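# Folding for Small Cupboards: what our group tried

Hi! I'm writing this up for the both of us, as Ju-won Ko did most of the folding and I did most of the talking. Our topic was how to fold towels so they fit in a share-house linen cupboard, and whether anyone can keep it up past the first week of term.

We started with square face towels, the terry kind with a woven band near the top and bottom. They're a good size to learn on, and those bands are handy for lining things up (I never noticed that before this project!). We laid each one on a green cloth so the edges were easy to see, and smoothed it out from the middle.

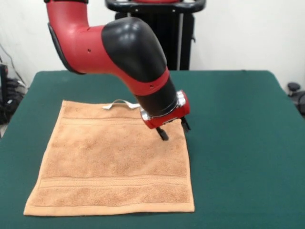 Anyway, we tried 2 methods. The Min fold is halves, then halves again. The Kimura fold is thirds, then a roll, and it looks lovely until you pull one out and the lot comes tumbling down. In-ho Do from the other group swore by rolling, so we gave it a fair go in August with 9 towels on the Cliremlow residence shelf.

Halves won for us. The pile stayed put and I could grab one half asleep. Hanging loops were a nuisance either way, poking out the side until Ju-won started tucking them in before the first fold.

If we did it again I'd add bath towels, plus those skinny tea towels from the Trinow kitchen that never come out of the dryer square. Our fold diary is at the back, including the page I spilled tea on. Sorry about that one!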